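Textile Care and Household Management
Unit 6 handout: Folding and storing knitwear
Baptiste Hall, Room 2
Posted January 2, 2025

Read before the practical. Bring one sweater of your own, clean and completely dry. Cardigans are covered in Unit 7.

1. Why knits are folded

A woven shirt can hang for a year and keep its shape. A knit is made of loops, and loops move under load. On a hanger the full weight of the sweater pulls on two small areas at the shoulders. The body gets longer and the shoulders get bumps. Heavy cotton knits show it first. Fine acrylics hold out longer, but they go too.

Rib knits need extra attention. The ribs give the garment its stretch across the body, and they spread if the sweater is stored under tension. Do not stretch a rib to make it lie flat.

2. Before folding

Check the fiber label. Wool and wool blends should be washed before long storage, even if they look clean. Moth larvae feed on wool that carries skin oil or food.

Go over the surface in good light. Remove lint with a brush. Pills come off with a comb or a shaver, held flat. Snags are pulled through to the wrong side with a fine crochet hook and never cut.

Work on a surface larger than the garment. A bed is fine at home. In the lab we use the long tables with a sheet over them.

3. The basic fold

Lay the sweater face down and smooth it from the center outward with open hands. Line up the side seams.

Bring one side in toward the middle, about a third of the width, and lay the sleeve straight down along the body. Repeat on the other side. The two folded edges should be parallel. Then fold from the hem up, in half for a deep drawer or in thirds for a shallow one. Turn it over.

Sleeves that are too long for the body are doubled back at the cuff. Keep the layers even, or the stack will lean.

4. High collars

Mock necks and turtlenecks cause most of the trouble in the practical. A mock neck is left up. A full turtleneck is turned down once along its usual line before the first fold. Neither should be pressed flat with the iron, which leaves a shine on some synthetics.
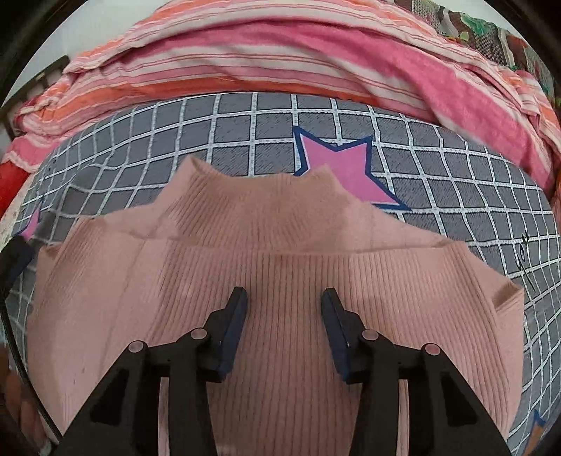 Skascombe wrote on the course board that a mock neck left up always gets crushed by the next sweater in the pile, and asked whether it could be tucked inside the body instead. It can, if the garment goes on top of the stack or stands on edge in the drawer. Tucking puts a hard bend at the neck seam, so do not leave it that way over the summer.

5. Storage

Stack no more than five medium-weight sweaters. Put the heaviest on the bottom. Use cotton bags or lidded boxes for the off season, and unpack everything in September to air it. Plastic dry-cleaning bags are not suitable for storage.

Cedar loses its scent with time and should be sanded lightly to refresh it. It does not replace washing.

6. For the practical

Fold your sweater for a deep drawer, open it out, and fold it again for a shallow one. Write down the finished width and height both times. Hand in the sheet with your fiber label details copied at the top. Sheets without the label details will be returned.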